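I spent most of yesterday teaching a robot to sweep, and my shoulders would like everyone to know about it.

Some background for those of you who mostly come here for the bread posts. I've been doing remote-control work at Panurer since August, which means I sit (well, stand) at a pair of control arms and the two real arms copy whatever I do. I move my left hand, the left arm moves. I squeeze, it squeezes. Everything gets recorded, and the recordings go off to the training people, who use them to get the robot doing the same job without me. When I started it was all stacking and sorting, which I got pretty good at. Then the Vekis project came along with its list of household chores, and sweeping was right there on the first page. I thought, great, sweeping! I've been sweeping since I was five!

Reader, I have been sweeping on autopilot since I was five. Doing it through a machine is like being asked to explain how you walk down stairs.

The job is to get a bunch of litter off a mat and into a bin, using a dustpan in one hand and a brush in the other. One complete go, from picking up the tools to setting them back down, is an episode. If I drop the brush or knock the bin, I can keep going as long as I recover the way a sensible person would, but if I flail around I have to throw the episode out and start over. I flailed a lot before lunch.
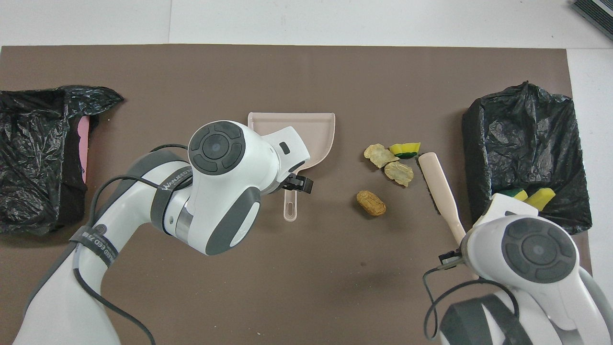
*Dustpan on the left, brush on the right, chips and a peanut in between.*

The first thing I had to unlearn was using the brush hand for everything. At home I plunk the dustpan down and it more or less stays put, and if it slides a little my left hand fixes it without telling me. On the rig, the left arm does exactly what I tell it and nothing more. If I forget about it while I'm concentrating on the brush, my own left hand starts drifting down (it gets tired!) and the dustpan lip comes up off the mat just enough for everything to go underneath. I did this over and over. I'd be so proud of a nice smooth stroke on the right, and then I'd look at the left and see the pan tipped up like it was trying to get a tan.

What helped was resting my left elbow on the padded bar. I had been ignoring that bar for months because I thought it was for people with bad backs. Please use the bar.

The second thing was pressure. There's a bit of push-back through the controls, but it's faint, and it comes a hair later than you want it. So you learn to watch the bristles instead of feeling for the surface. When they bend a little, you're good. When they bend a lot, you're about to fling something across the room, and that something will be light and crunchy and will end up in a place you can't reach from the controls. I now go in slow, let the bristles touch, then pull. Touch, then pull. I was muttering it under my breath by midafternoon.

Grip is its own headache. A brush handle is easy to grab and surprisingly easy to grab badly. If I take it too far toward the end, the whole brush swings when it meets anything. Too close to the bristles and the fingers bump the mat. And once you've started a stroke with a bad grip, the temptation to just carry on is enormous – you've already done the hard part, you don't want to lose it! But the robot is going to learn the bad grip right along with everything else. I've started putting the brush down and taking it again if it feels off, on camera, so to speak. The training folks say they like having some of those in the mix.

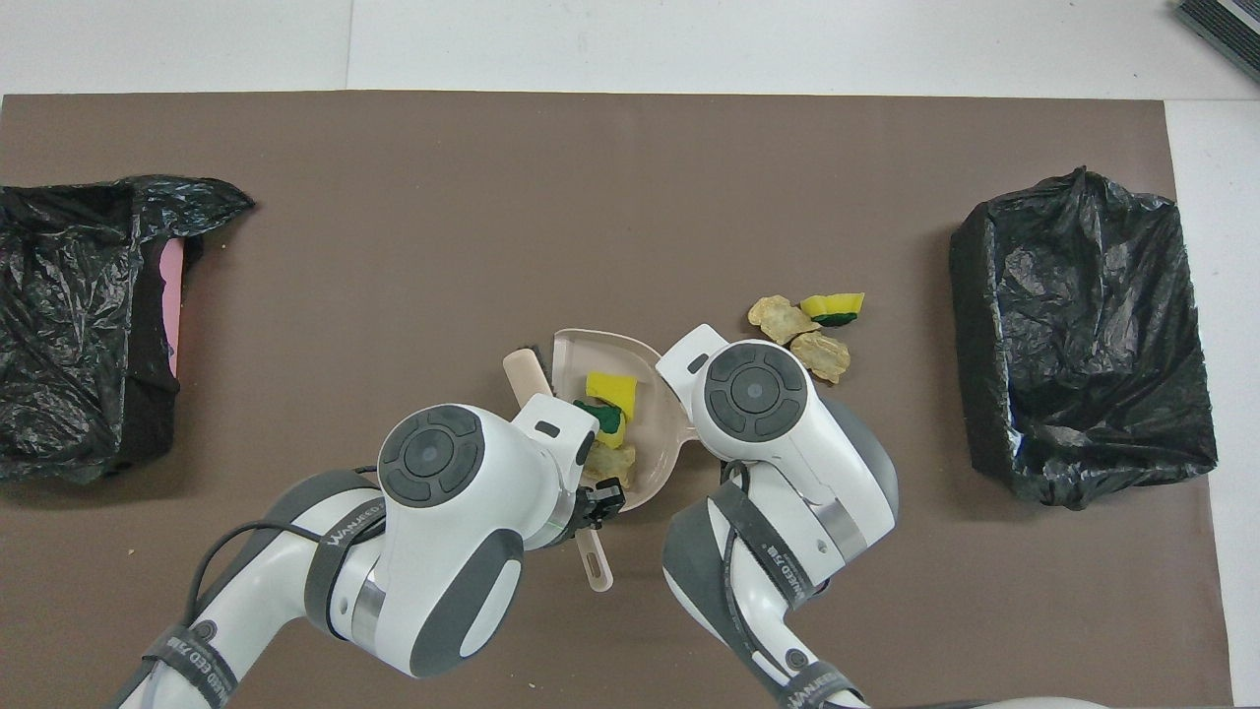 Litter doesn't all want to be swept the same way, and I wish I'd thought about that before I started instead of after. Sponge bits are lovely. They've got enough weight and enough squish that they roll along in front of the brush and hop over the lip without any drama. Chips are the worst. They lie flat, they crumble, they spin. In this one I've got a couple of sponge scraps in the pan and some broken chip too, but there are still two chips and another bit of sponge off to the right of it on the mat, plus a few crumbs so tiny that I'd happily leave them for my dog. My rule now is chips first while I'm fresh, sponge last as a treat.

I don't always follow my rule. Early on I was told to vary things, so sometimes I start with the far stuff and sometimes with the near, and sometimes I bring the pan over to the mess and sometimes I bring the mess to the pan. My instinct is to find the one best way and do it forever. Apparently a robot that has only ever seen one way gets very confused the first time a chip lands somewhere new, and I can sympathize.

Then there's the tipping-out. I'd been dreading it and it was fine? You lift slowly, you keep the pan level, you get it well over the bin before you even think about turning your wrist. I lost exactly one peanut doing this all afternoon. I'm still annoyed about the peanut.

By the time I quit I had 52 episodes that I was willing to put my name on. I'd hoped for more, but the morning was mostly learning, and a fair few of those early ones went in the trash where they belong. The afternoon ones look so much calmer when you play them back. No little jerks, no hovering while I make up my mind. Hesitating is a sneaky one, by the way – it feels careful while you're doing it, but on playback it just looks like the arm has forgotten what it came in for.

Next week I'm back on the same setup with different litter, and I've put in a request for dry pasta, which I may come to regret. If any of you do this kind of work and have a trick for keeping the left hand still for over two hours at a stretch, the comments are open. I've tried squeezing a tennis ball on breaks and all it's done is make me very popular with the dog.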